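The Planora newsletter, August

Caring for oiled tables when the heating is off

Many of our members write to us in summer with the same question. They bought or inherited a table, they oiled it once in the spring, and now the surface feels a little rough when they pass the hand over it. They ask if they made a mistake. In most cases they did not. The air is more humid in these weeks, the wood takes up some of this moisture, and the small fibers on the surface stand up. The table will feel smoother again after a light sanding.

Before you begin, please check which finish you have. Put one drop of water on a place that is not much seen, for example near a leg, and wait 21 minutes. If the drop stays round and the wood under it keeps its color, the finish still protects and you can leave the table alone until the autumn. If the wood became darker under the drop, it is time for new oil. A varnished table will also keep the drop round, so look at it from the side against a window. Varnish usually shines in a more even way than oil.

For the sanding we recommend paper of grit 200 or finer. Always go in the direction of the grain and do not press. On the rounded corners use only your fingers behind the paper, without a block, because a block makes flat spots there very quickly. Wipe the dust away with a dry cotton cloth. Some members use a damp cloth, but then you must wait until the next day before oiling. 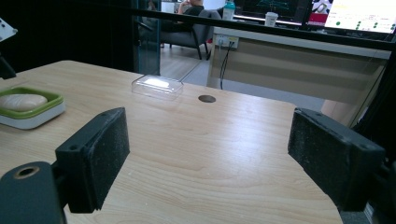
A pale tabletop with fine grain lines and rounded corners.

The oil should be put on in a thin coat, much thinner than most people expect. At our Thursday evening course in the workshop on Cladia Street we see every time that beginners pour too much. Two spoons are enough for a small kitchen table. Spread it with a cloth, wait 18 minutes, and then take off everything that the wood did not drink. If you leave it, it becomes sticky, and a sticky table collects dust for weeks. When this has already happened to you, rub the surface with a little fresh oil and a white pad and wipe it dry at once.

Please be careful with the cloths. A cloth with linseed oil on it can catch fire by itself when it is folded or thrown in a bin. Lay it flat outside on stone until it is fully hard, or keep it under water in a metal can with a lid.

We again have the Clerinine hard oil in the shop, in the small can only. The large can will come back in the autumn. Members who prefer a wax can ask for the one from Hồ, which smells less strongly and is good for shelves, but we do not advise it for a table where hot cups are placed.

The next course has space for some 60 people in two groups, and you can register at the counter or by e-mail. Bring an apron and one small piece of wood that you want to treat. The workshop opens at half past five and the first group starts at six.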